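Turnier sets terms for listing of Fladach storage arm

2022-12-22 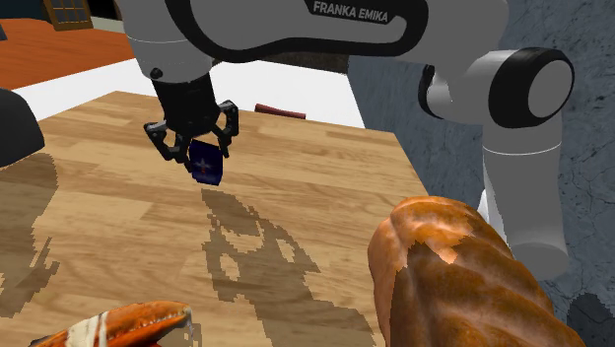 A computer rendering of a Franka Emika robot arm over a light wooden tabletop, with a large loaf of bread.

Turnier, the data storage group, has published the terms on which it will separate its Fladach division and list the shares on the main market. Existing holders will receive one Fladach share for every five Turnier shares held on the record date. No new money is being raised and no shares are being placed with institutions ahead of admission.

The plan was first outlined in November, when the board said it had looked at a trade sale and a conventional offering before settling on a demerger. Turnier will keep a 16 per cent holding after the split. It has agreed not to sell any of that stake for 12 months, after which it may reduce it in stages. The Fladach directors are bound by the same restriction.

Fladach sells archive storage and backup software to banks, insurers and public bodies. It was bought by Turnier as a hardware maker and has since moved most of its customers on to subscription contracts, which are billed yearly in advance. The prospectus shows that the division made an operating profit in each of the last three financial years, although the margin narrowed in the latest period as component and freight costs rose.

Debt has been divided between the two companies. Fladach will start with a term loan of £100 million, arranged by Bralar, and a smaller revolving facility that is undrawn. The loan carries a floating rate, and the prospectus lists higher borrowing costs among the main risks. Others include reliance on a small number of large customers and a transitional services agreement under which Turnier will go on running payroll, billing and some data centre sites.

Flanagan, the research house, said the structure was simple but left the opening price hard to judge. With no bookbuilding there is no reference price from a placing, and the first trades will be set by an opening auction. It also expects selling in the early sessions from index funds that hold Turnier but cannot hold a smaller company.

Fladach intends to pay a dividend from its first full year, set at a third of adjusted earnings. Turnier said its own payout would be rebased to reflect the loss of the division's cash flow, with the new level to be given alongside the annual results.

The demerger needs the approval of Turnier shareholders at a general meeting. A circular and voting forms are being posted to registered holders. Those who hold through a nominee account should contact their broker for the voting deadline.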